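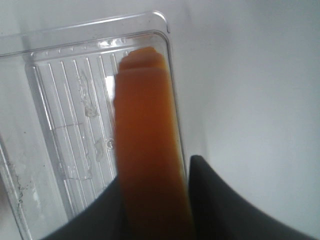
One carrot, clear tray.

**Thread: Is the winter share worth it this year? (Brelwood pickup)**

**rowcover_regret** – 7:40 pm

Renewal form for the Dunne Farm winter share came in the mail and it wants $151 by the end of November. Last year I paid less and got what I would describe as a long relationship with turnips. Before I sign up again I'd like to hear from people who have done Dunne more than once, or who have switched to Tovine. I'm cooking for two adults and one kid who eats beige food.

**mudroom57** – 7:58 pm

Three winters with Dunne. The boxes are heavy in the first half and then it's cabbage until you see God. That said, it's good cabbage. I still had one in the garage in March and it was fine after I peeled off the outside, plus the next outside.

Carrots are the reason I stay. After a couple of hard frosts theirs are sweeter than anything at the store.

**tillandtell** – 8:15 pm

We switched to Tovine last year. Smaller boxes, more greens, because they have the two high tunnels. You pay for it though. Also their pickup is from 3 to 5, which suits people who have no job or a very understanding one.

**rowcover_regret** – 8:21 pm

Does Tovine let you swap things out? Dunne has the swap crate at Brelwood, but by the time I get there it contains every turnip in the county.

**tillandtell** – 8:26 pm

They do, online, before noon the day before. You get two swaps a box. I have used both of mine on kohlrabi every single time.

**hoe_hum** – 8:44 pm

Going to be the grouch here. Neither one is certified. Dunne says "grown using organic practices" and has said so for as long as I've been reading their flyers. If I'm paying organic prices I'd like the paperwork. Wustilel is certified and they're only 15 miles further out.

**mudroom57** – 8:59 pm

Certification costs money and a small farm has to get it from somewhere, meaning me. I've walked the fields at Dunne. They've got clover between the rows and a hedgerow you could lose a cow in. I'm satisfied.

**hoe_hum** – 9:06 pm

I've walked fields too. I can't see what was sprayed on them in June by looking at clover in October. I'm not accusing them of anything, I just think "come and look" isn't the same as somebody checking the books every year.

**mudroom57** – 9:11 pm

Fair enough on the books. I still think you're making a very nice farm sound like a used car lot.

**squashcourt** – 9:30 pm

Wustilel member here, second year. The produce is great and the certificate is framed in the barn, if you enjoy looking at that kind of thing. But there's no Brelwood drop. You drive out and get it, and the last mile of road is more of a suggestion after snow. I missed one box entirely last January and they don't hold them over. It goes to the food pantry, so I couldn't even be mad about it properly.

On carrots: I'd put Wustilel's up against Dunne's. They're thicker and they keep longer. Cut the tops off before you put them away or they go rubbery on you.

**mudroom57** – 9:34 pm

Thicker, sure. So is a fence post.

**peatmossgreen** – 10:02 pm

Has anyone split a share? My neighbor and I did half and half with Dunne and it fixed the turnip problem by giving us each half as many turnips. We trade off who drives. The farm doesn't mind as long as one name is on the form and that person is the one who gets the emails. The emails are long. There was one that was 1008 words on the subject of leeks (I checked, it was a slow afternoon).

**rowcover_regret** – 10:10 pm

I remember the leek email. I think I saved it.

Splitting might be the answer. What did you do about things there was only one of? Half a squash I can manage, but I don't see myself sawing a cabbage in a parking lot.

**peatmossgreen** – 10:17 pm

We sawed a cabbage in a parking lot. Bring a bread knife and a clean towel for the tailgate.

**hoe_hum** – 10:25 pm

For the record I'd split a Wustilel share with somebody on the Brelwood side. I have a truck and snow tires. You'd have to put up with my opinions at handoff.

**squashcourt** – 10:31 pm

Take the deal. Wear earplugs.

**rowcover_regret** – 7:05 am

Slept on it. hoe_hum, I'm sending you a message, mostly on account of the truck. If there are turnips I get first refusal, and I will be refusing.

**tillandtell** – 7:22 am

Wustilel grows a LOT of turnips, by the way.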